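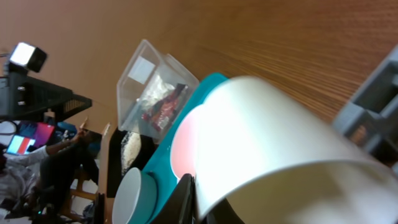 Budget for the second cell is due to Darko before August, and the requisition form wants one line per item, so tonight I started from the bench and worked outward. The arm itself is the easy line. Truvik will quote the same model at the same price if we order before their list changes. What takes time is everything that sits within reach of it. On a single tabletop I have a teal tray, a white bowl, a clear container with two packets in it and a dark board with a small pile of white grains, and every one of those needs a duplicate on the second bench, with spares. The first requisition left all of that under "sundries" and the sundries overran before the controller had even shipped.

The clear container gets its own line. Transparent walls are hard on the depth estimate and the lighting decides whether a grasp is planned on the wall or on what lies behind it. I want one clear and one opaque version of the same size, so the comparison can be run without changing anything else. Supplier to be found. The tray should stay teal on both benches. Changing the color between cells would mean new baseline runs, and I have no hours in the plan for that.

Lighting: the lamp facing the bench is strong and it washes out white ceramic at close range. Two options. Either a diffuser panel, cheap, or a dimmable pair on a common supply, less cheap. I have put the pair in the draft and the diffuser in the notes. If something has to come out, the pair comes out first.

Power and network for the second bench are already in the room. No cost there apart from a longer cable run, which I have entered under installation.

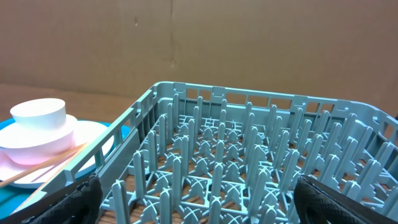
Wirnwood, April 2, 2020

Fixtures. Gray-blue peg rack, upright pegs, lattice floor. I had assumed we could get by with one rack shared between the cells. After going through the schedule again I no longer think so. If both cells run the loading task on the same day, one of them stands idle while the rack is carried over and located again, and locating it takes longer than it should with no fixed stops on the table. So: two racks, plus a set of stops screwed down at each bench. The stops can be made here.

Gap between pegs is the number that matters for plates. I need it from the maker and not from my own ruler, because the racks may vary from batch to batch. Asked Gredent for a drawing. No answer yet.

Backdrop. Plain brown cardboard does the work and costs nothing. For the purchase I listed a rigid matte panel in the same tan, as cardboard will warp over a summer. Low priority.

Crockery is the consumable I keep underestimating. Plate, pink bowl, small white cup, chopsticks – that is one place setting, and I would like 28 settings in stock across the two cells, all from one production lot. Ordering in lots of four is cheaper on paper, but the glaze shade drifts and then the data has two kinds of pink in it. Chopsticks can be bought by the hundred, and I put down 100 pairs. They are cheap and thin and I expect to lose them steadily.

Finger pads. The black textured covers are the part with the shortest life. Gredent rates them for 500 cycles on ceramic, or so their sheet claims, and I have no log of my own good enough to dispute it. At the planned rate that means a change of pads more often than the service contract allows for. Options are to buy pads outside the contract or to argue for a different contract. I have drafted both and the first is less paperwork. Also to check: whether the covers for the new arm are the same part number. If not, two stocks, two bins, two labels.
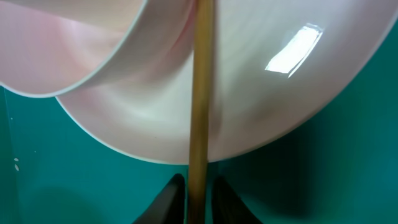
Delali Nartey went over the draft this evening and objected to the order of it. The rods and sticks should be costed before the dishes, was the argument, as a thin round part held upright between two fingers is the case that decides which pads we buy, and the pads decide the contract. Buy the dishes first and you have spent the money on the forgiving half of the problem.

I think this is right. A dowel gives the fingers very little to hold, a narrow strip down each side, and any wear in the pad shows up there before it shows up on a bowl. I moved the pads to the top of section two and added a line for dowels in three diameters, so that wear can be tested against a known part. It shifts the total very little. The bigger change is in timing: the pads have to be chosen before the crockery order goes out, and the crockery has the longer lead time of the two.

Nartey also wants a contingency line. Darko struck it out last time – entered it again anyway, under a plainer heading.

Still open: peg drawing, pad part number, opaque container, price for the dimmable lamps. Write to Truvik in the morning about the delivery window and ask whether the mounting plate is included this time.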